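牛仔裤到底怎么叠才不占地方？

先说说我为什么要写这个。上周换季，我把柜子里的牛仔裤全翻出来，堆在床上像座小山，越看越心烦。我以前都是随手对折往里一塞，结果抽一条出来，旁边的全跟着散，早上赶时间的时候真想哭！后来跟 Ese Edet 聊起来，她劝我别急着买收纳盒，先把叠法改一改。我照着练了几天，柜子居然空出来一大块（开心！），顺手记在这里。

第一步是找张够大的桌子。千万别在床上叠，床是软的，怎么抹都抹不平。桌上要是摆着笔筒、小篮子这些零碎，往里推一推就行，不用专门收走，前面留出一条裤子的位置就够用。

第二步，把裤子横着放，先理裤腰，再理裤脚。刚拿出来的裤子两条腿常常是交叉着的，别硬拽中间，一头按住裤腰，另一头捏着裤脚边慢慢拉开。后腰有皮标的裤子最省事，看一眼就知道哪面是后面。对了，叠之前摸摸口袋！我摸出过 16 块钱，也摸出过洗成一团的纸巾……

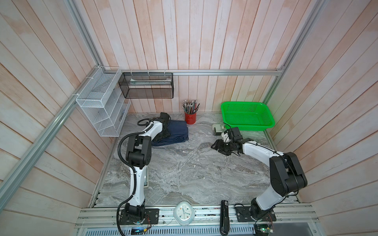
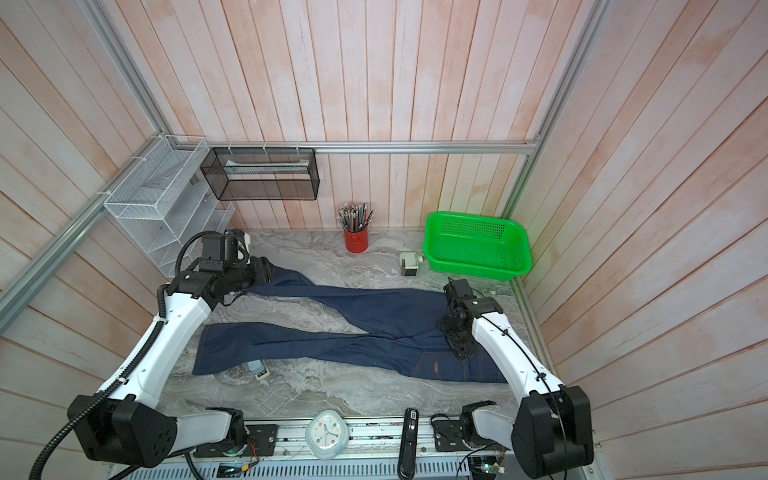 深蓝色牛仔裤，靠墙放着红色笔筒和绿色篮子

第三步，两条裤腿左右对齐叠在一起，裆部那个尖角往里折，让整条裤子变成一个长条。这个尖角我以前从来不管，难怪叠出来总是歪的。然后从裤脚往裤腰方向对折，用手掌压一压，把里面的空气赶出去。

第四步看你的抽屉。抽屉浅，就再折三折，竖着立起来放，要哪条抽哪条。抽屉深或者用的是隔板，就平放，厚的在下薄的在上，别摞太高，四五条顶天了。弹力大的那种我喜欢卷起来，卷的时候从裤腰开始，卷紧一点才不会散。

再啰嗦几句小东西的事。桌子靠墙的话，墙上挂个网篮特别好用，纸啊单子啊都能搁进去，桌面一下子就宽敞了。带孔的塑料篮我放在角落，专门装落单的袜子，脏了拿水一冲就好。

还有，没干透的牛仔裤千万别叠！裤腰和口袋最厚，外面摸着干了，里面可能还是潮的，翻过来再晾一晚上比较放心。深色的洗的时候也记得翻面，颜色掉得慢些。

下回想写写厚毛衣怎么收，我自己还没试明白，你们有好办法的话在下面留言教教我呀。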